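Birville Site — Bench Automation Good Practice Group
Minutes of the May meeting, held in the upstairs seminar room, 2.15 pm

Present: the chair, the safety lead, both bench supervisors, the training coordinator, a representative from the Ostby building (by telephone, with a rather crackly line for the first item) and the minute-taker.
Apologies: the stores manager and the night shift supervisor, who sent written comments that were read out under item 3.

1. Welcome and previous minutes

The chair thanked everyone for coming up all those stairs with the lift out again, and especially our colleague at Ostby, who had given up part of a leave day to join in. The previous minutes were agreed with one correction: the phrase "arm must be parked" on the second page should have read "arm must be parked and paused". The safety lead asked for it to be noted that these are two separate things on our system, as several people had been using one word for both.

2. Matters arising

The updated emergency stop card has gone up at Birville. Ostby is still waiting for its laminated copies, and the training coordinator kindly offered to take them over by hand, as the internal post seems to have swallowed the last lot.

The question of who may clear an alarm out of hours was carried over once more. It was felt that this needed the night shift supervisor in the room, and the chair will try to find a time that doesn't mean somebody having to stay up past breakfast.

3. Draft rules for shared benches (arm and liquid handler together)

Most of the afternoon went on this item, and the minute-taker hopes to be forgiven for the length of what follows. The draft had been sent round beforehand under the working title of the Yap rules, after the bench they were first written for, and the group went through it clause by clause.

Clause 1, one person in charge. Agreed with very little discussion. Whoever starts a run signs for the whole bench, arm and liquid handler alike, until they hand over in writing. The night shift supervisor's comments asked whether a spoken handover would do when it is busy. There was a good deal of sympathy for this, but the feeling was that it has to be written down, even if it is only a line and a pair of initials.

Clause 2, reaching in. The draft said that nobody should put a hand over the bench "while the arm is moving". The safety lead pointed out, very patiently, that an arm standing still between two steps looks just the same as one that has finished, and that people do reach in at precisely those moments. The wording was changed to "while a run is open". One of the bench supervisors worried that this would slow down topping up reservoirs. After some friendly to and fro it was agreed that topping up should be built into the method as a proper pause, with the operator confirming before it carries on. 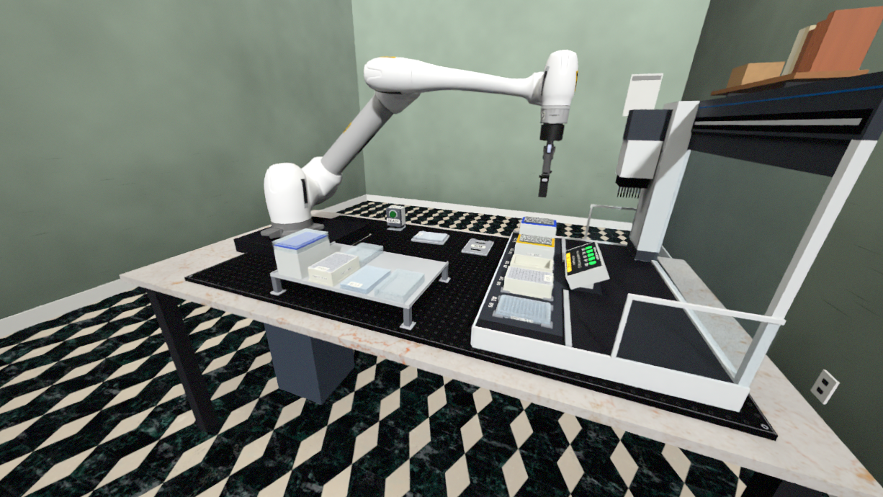

Clause 3, layout and loading. The chair reminded us that a layout is part of the method and should be treated with the same respect, so that changing where a plate sits means changing the approved sheet as well. The supervisors wanted the rule to cover both halves of a shared bench, the labware waiting on the low platform at the arm's end as well as the row down the left side of the liquid handler's deck, and this was warmly agreed. There was a longer conversation about racks that share a shape and differ only at the edge, such as the two at the back of that row, one with a blue rim and the other with a yellow-orange one. The training coordinator felt that new starters should be asked to read the position aloud as they load it, and to name the rim colour too. Ostby would like the sheet to carry the colour in words as well as in print, which helps anyone who finds colours hard to tell apart — a very sensible point, adopted on the spot.

Clause 4, loose items. Anything that isn't on the layout sheet comes off the bench before a run is opened. This includes pens, caps, spare seals and, as was gently mentioned, mugs. Tools used for setting up are to go back in the drawer, and the person signing for the bench should look over the arm's side separately from the handler's side.

Clause 5, status indicators. The draft allowed a run to start once every device on the bench showed ready. The safety lead asked us to remember that a ready light speaks only for the device it belongs to and knows nothing of what its neighbours are doing. The clause now asks the operator to check each device, then the handler's own screen, and then the position of the gripper, in that order.

Clause 6, speed. The reduced speed for teaching and recovery stays at 300 in the controller's units. A request to raise the limit was heard with interest and declined for the present.

Decision: clauses 1 to 6 adopted as amended, for use at both buildings once the new sheets are printed.

4. Training

The coordinator has put together a short refresher in 2 parts, the first on loading and the second on recovering from a dropped plate. Anyone who signs for a shared bench should have done both. People who already hold the older Flukenetti certificate will be asked to take only the second part.

5. Record keeping

The run log at Birville now holds almost 1,000 entries and is getting slow to open. It was agreed to start a fresh log and keep the old one as read-only.

6. Any other business

Ostby asked whether visitors may stand at a shared bench during a run. They may, behind the floor line and with the person in charge of the bench beside them.

The chair thanked the supervisors for their thoughtful comments on the draft, and whoever had brought the ginger cake.

Actions
Safety lead: circulate the amended clauses.
Bench supervisors: revise the layout sheets, with rim colours in words.
Training coordinator: take the emergency stop cards to Ostby; send out refresher times.
Chair: arrange a time with the night shift supervisor on alarms out of hours.
Minute-taker: open the new run log and close the old one.

The meeting closed at 4.05 pm. The next will be held at Ostby, in the ground floor room.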